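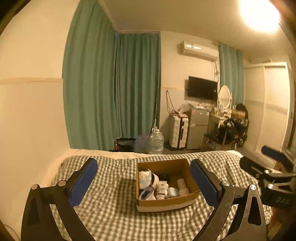 How Does a Robot Know What to Pick Up?

A page for young readers from the Tatimau Learning Office

A robot hand cannot do anything by itself. It needs software, a set of instructions that a computer follows. The software for picking things up has three main jobs, and each job has a name.

Job 1: Perception

Perception means making sense of what a camera sees. To a computer, a picture begins as a long list of numbers that stand for colors. The software searches those numbers for edges and shapes. It must decide where a box stops and a blanket starts. A checked blanket makes this harder, as the pattern is full of edges too.

Job 2: Planning

Next, the software chooses what to do. Should the hand go to the bottle first, or to the round lid? Which way should it turn so that it does not bump the side of the box? Our planning program is called Skavham. It compares 99 possible paths before it picks one.

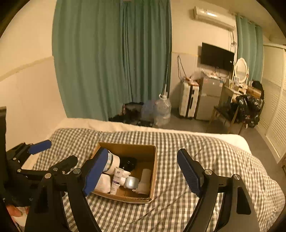
Things in a box often lean on each other or hide behind each other. When Skavham cannot find a safe path to one item, it puts that item at the end of its list and looks at the next one.

Job 3: Control

Control turns the plan into movement. The software tells the fingers how far to close and how hard to squeeze. It checks its work again and again, many times each second. A soft tube needs a gentle squeeze. A hard jar can take a firmer one.

How does the software learn?

People show it. A person holds a gripper and moves objects by hand while a camera records. Each recording is called a demonstration. Ghazala Pirzada and Danish Janjua look after our collection, which now holds 1813 demonstrations. The goal is 3000.

Words to know

Gripper: a tool with fingers that can open and close.
Software: instructions for a computer.
Demonstration: a recording that shows how a task is done.

Try it at home

Put 10 small objects in a box. Close one eye and use kitchen tongs to take them out. Which object did you choose first, and why?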